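Dish Rack Advice I Stopped Believing, and the Bits I Kept

Every few months somebody forwards me a list of kitchen hacks, and every few months half of them are about drying dishes. I've tried most of them. I don't trust most of them. What follows is what's left after two years of washing up by hand in a kitchen with one sink, one rack and not enough counter.
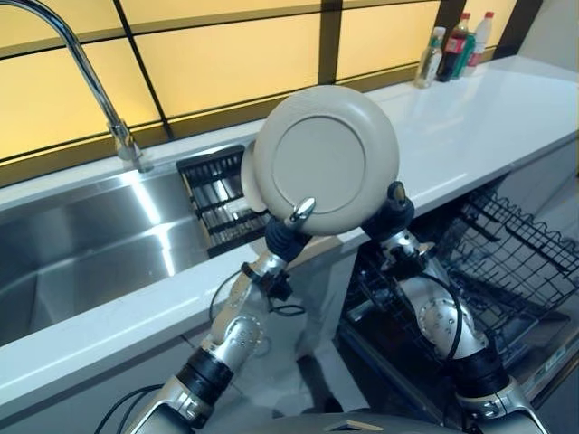
Plates are where the bad advice piles up, so start with plates.

The standard tip says to stand every plate in its own slot, facing the same way, and the air will do the rest. Fine for thin plates with a gentle curve. Ceramic plates with a wide rim and a flat, sunken center are another matter. The rim is raised, so the plate wants to lean, and the one behind it leans too, and before long you have two rims touching at the top with a strip of water held between them. Skip a slot. Yes, you lose half your rack. You were going to lose it anyway when you had to dry the plates with a towel an hour later.

Some racks claim to solve this. My sister-in-law bought a Jillow, which has bendy dividers you're supposed to adjust to the plate. The dividers adjust themselves back. I used it for most of August while house-sitting and would describe it as a rack with opinions. A plain wire one with fixed slots does the same job and you can scrub it.

Which way should the plate face? I've read that the front must face the wall, and I've read that it must face the room, both stated with total confidence. I tried it each way for longer than I'd like to admit and found no difference in drying. What did matter was tipping. Lift the plate out of the rinse, hold it upright over the sink, and let it run off the bottom edge for a slow count of 10 before it goes anywhere near the rack. Most of the water that ends up on the counter was on the plate when you put it down.

Hold it with both hands, low on either side. The one-handed pinch at the top of the rim looks efficient and it's how I lost a serving plate that had survived three moves.

Textured rims

If your plates have any pattern you can feel with a fingernail, dry soap will show up there first. The tips pages say vinegar. They say vinegar for everything. Vinegar does take off the chalky film from hard water, but if the film is soap, hot water and a soft brush run once around the rim will do it, and your kitchen won't smell like a pickle jar. Try the water first. If the mark is still there, then go get the vinegar.

Don't use the green side of the sponge on a matte glaze. It leaves gray lines, or at any rate mine did, and I've had no luck getting them off with baking soda, toothpaste, or the paste called Tawhiri that a neighbor swears by. She has glossy plates. I should have asked.

Under the rack

Drying mats. People love them. I can't see it. A mat under a rack holds the water that should have gone down the drain, and if you lift the corner on the third day you'll know what I mean. On a white counter you may also find a ring. A tray with a lip is better, and a tray with a slope to the sink is better again. Failing that, fold a thin cloth under the rack's far feet so the whole thing tilts toward the basin. Free, ugly, works.

Whatever you use, pull the rack off the counter once a week and wipe beneath it. I've tried to find a way out of this one and there isn't one.

Black racks get a special mention. They are sold as the ones that don't show dirt. They don't show coffee. They do show limescale, beautifully, in white dots along every wire. If your water is hard, get used to wiping the rack or buy a pale one.

The sink itself

Brushed stainless steel has a grain, and if you only remember one thing from this page make it this: wipe along the grain. Cross-wise scrubbing leaves fine scratches that catch the light and can't be wiped off. Dish soap and a soft cloth will handle nearly anything. I was talked into a bottle of Brallolow steel cream and got a nice shine on it that lasted until somebody drained pasta.

The olive oil trick is real in the sense that it makes the steel look good. It also makes the sink greasy, and you then put dishes in it. Do it for guests if you must.

Streaks on the back wall of the basin may be nothing more than the light over your counter. Before you clean a streak, move your head. If the streak moves, leave it alone.

Put away or leave out?

I used to be in the leave-it-overnight camp. Anahera Partington, who ran the kitchen at a camp where I once worked a summer, had the rule that the rack had to be empty before anybody started cooking. I thought this was fussiness and fought it for years. She was right, for a boring reason: when the rack's full, you start stacking wet pans on top of plates, and that's when rims get chipped.

Check the foot of each plate before it goes in the cupboard. The unglazed ring on the underside of many ceramic plates holds water well after the face feels dry. Run a thumb around it. Damp? Back in the rack. A stack of damp feet in a closed cupboard gets a smell you'll blame on the cupboard.

Paper towels between plates: I'd skip them for everyday stuff. If the feet are rough enough to scratch the plate below, rub them lightly with fine wet-dry sandpaper, under water, just on the unglazed part. Do one plate first and see how you feel about it.

A few that people wrote in with

Decha Duangkaew says to wash the plates last, after the glasses and silverware, so they go into the rack at the front and come out first. I've been doing it for a month. It's okay. My glasses get in the way.

Yupin Thongdee hangs a dish towel over the faucet and never puts one on the counter. Good one. The towel dries and the counter stays clear. It does drip if you wring badly.

Warrick Maihi recommends a countertop fan. I tried a small one for a week. The plates dried faster, I think, although I was also rinsing in hotter water by then because of the soap business, so who knows. Hot water for the final rinse costs you nothing extra in counter space and I'd start there.

Huia Halliday wants to know if the over-the-sink roll-up racks are any good. For a bowl or a colander, yes. For large plates, no, they lie flat and hold a puddle in the middle, right in that recessed part. And if your sink is wide, measure before you order. Mine is 709 millimeters across the opening and the Gekstead one I sent away for turned out to be a good deal shorter than that, so it now lives under a houseplant.

Still testing the rice-in-a-sock thing for cupboard damp. So far I have a sock full of rice.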